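Finally sorting the play kitchen stuff and the odds and ends box before the spring sale. Posting as I go so I remember what I decided.

Starting count on the inventory sheet is 1,837 pieces. That covers everything in the back room, including puzzles. Not doing puzzles today.

First rule: anything that goes in with food toys has to look like food. You would think that was settled. Last year's food box had a doorstop in it.

Pulled 22 bags off the top shelf. Most are labeled in Borghild Dalen's handwriting, which I can read, and a few in mine, which I can't.

Fruit went fast. Bananas, lemons, the half pears with the hook-and-loop dots. The dots on the pears are worn out. I have a roll of the stick-on kind and will replace them tonight.

Vegetables are slower. Carrots and peppers are fine. Greens are a mess in every bag because the leaves get separated from whatever they came with.

Using a shallow metal bin with a divider as the sorting bin for greens. It has sloped sides, so small things slide down to the flat part and I don't have to go digging in the corners. Cardboard was worse — everything got stuck under the flaps.

The bin is scuffed and has a greenish stain on one of the slopes. I tried dish soap and then baking soda. Still there. It's only a sorting bin so I'm leaving it.

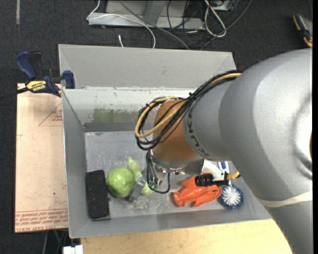

Round green things and leafy green things stay together for now. I'd like each set to go out as one head and its leaves, in one bag, with one price sticker.

The brown rough-topped block goes to the odds and ends box. It is not bread. I asked Ambros Haslinger and he also says it is not bread.

Small gray rectangular pieces: same box. If it doesn't look like something you could eat or cook with, it doesn't go in a kitchen set.

Wiping the bin out between batches. Little bits of debris collect on the floor of it and then end up in the bags, and people notice that when they open one at the table.

Someone asked what I wash the toys in. Warm water and a little dish soap, then a towel on the counter overnight. I don't put the leaves in the machine. Did that once and they came out folded and stayed folded.

Bags: I was using the Stusteo zip ones, medium. They split at the corner if you put anything with a stem in them. Switched to the Tarov ones, which are thicker and a bit cloudy. You can still see what's inside.

Pricing is the same as last May. Full kitchen sets at the front, single bags in the baskets, odds and ends by the handful.

If you have leaves at home with no cabbage, or a cabbage with no leaves, bring them by. The Brumholm side door is open until 4. Please don't leave them on the step.

Stopping here for tonight. Pans and lids next, then the tea sets.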